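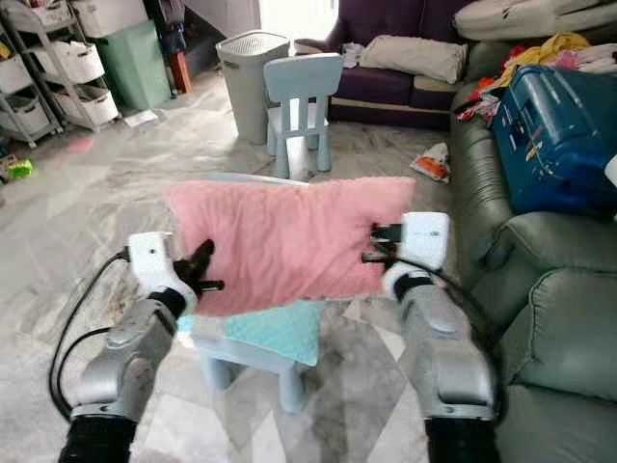 Why is a plush blanket folded lengthwise first?
The lengthwise fold halves the width, and a narrow strip stays aligned better than a wide one when it is folded again.

Textile Care in the Home — Handout 4
Instructor: Kyriaki Galanis

Folding pile fabrics

Pile adds thickness at every fold. A blanket that lies flat as a single layer may stand well above a cotton sheet of the same size once folded. Allow for this when assigning shelf space.

Procedure
Hold the blanket by two opposite edges and draw it taut. Lower it onto a clear, flat surface. Bring the long edges together, then fold end to end twice. Press out air with the forearm — do not drag the palm against the pile.

A low table may be used for small blankets. Remove any cloth from the tabletop first, as the two fabrics tend to shift together.

Storage
Shelf depth in the practice room is 40 cm. Stack no more than 4 plush items. Pillows are stored separately.

For next session: read the section on laundry sorting and bring one folded item. Questions to Yuzuki Ueda.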